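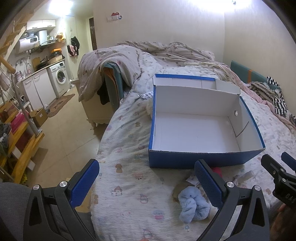

Packing a winter duvet away for the summer

Wash the duvet first, even if it looks clean. Most doubles fit a machine with a 6 kg drum, but check the label. Use half the usual powder and run a second rinse.

Dry it all the way through. On a line this can take two days, so turn it and shake it each time you pass. A filling that is damp in the middle will smell by February. Press the corners between your hands — if they feel cool, leave it out longer.

Find a clean cardboard box with a lid or flaps. Mine is 70 cm long, which suits a double folded in thirds. Wipe the inside with a dry cloth and tape over any holes with paper tape.

Line the box with an old cotton sheet, leaving enough over the sides to cover the top. Fold the duvet loosely in thirds lengthways, then roll it from one end. Don't use a vacuum bag for feather or down. Polyester will stand it for a few months.

Lower the roll in, fold the sheet across and close the flaps. Write the size and tog on the end that will face out.

Store it on top of a wardrobe or on a shelf, away from outside walls. Lofts get too hot and garages too damp. Put nothing heavy on the lid.

When you want it again, hang it outside for an afternoon before putting the cover on.

Yaa Essien
Last updated 2023-08-17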